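I got to Araba Darko's place with wet shoes and a dead phone, so the first ten minutes of this interview went to finding me a charger. She didn't mind. Araba spent most of her working life as a surgical nurse, and she says she's used to people turning up in worse shape than that.

We were supposed to talk about her book, *Starkik*, a collection of letters she wrote to her sister while she was training. We did get to it (eventually!), but first she wanted to talk about handwriting.

"I wrote 1008 pages to that girl," she told me. "She kept every one of them in a suitcase, and she never once told me she could only read half."

The book uses 578 of those pages, typed up over two long winters. Araba did it all herself at the kitchen table, and whenever she couldn't make out a word she called her sister, who guessed. Some of the guesses stayed in. There's a line in the May letters about "a very brave cabbage" that neither of them can explain, and I laughed so hard at it on the bus that a man moved seats. 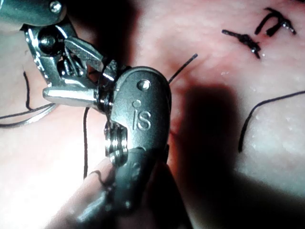
*Surgical instruments over tissue, close up.*

I asked if she'd been writing for anyone else, even a little bit, back then. "Oh, no. I was complaining! I was tired and I was complaining. If I'd thought a stranger would read it I would have made myself sound nicer."

That's what I love about it, though. She's rude about the food, she's rude about her landlady, and then right in the middle of a page about laundry she'll tell you how frightened she was of her first night shift. I told her I'd underlined that bit. She got up and put the kettle on, and I think that was her answer.

She reads from the book at Ridutden now and then, and people bring her their own family letters afterward, stuffed in bread bags and shoe boxes. She reads as many as she can. "I can't help it, I'm nosy."
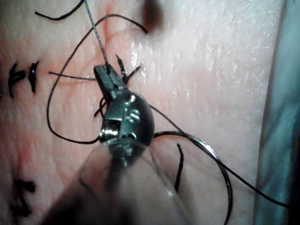 Ivar Hovland wrote to me after I mentioned this interview to say the letters got him to call his brother for the first time in years, and that they spent most of an hour arguing over who broke a window. I read that out to Araba and she clapped her hands.

Is there a second book coming? She made a face. Her sister's replies are in a drawer somewhere, she said, and they're much funnier than hers, and she isn't sure her pride can take it. Then she went off to look for them anyway, and came back with one about a goat that I'm not allowed to quote.

My phone was at nine percent when I left. She sent me home with a pair of dry socks, and I still need to mail them back.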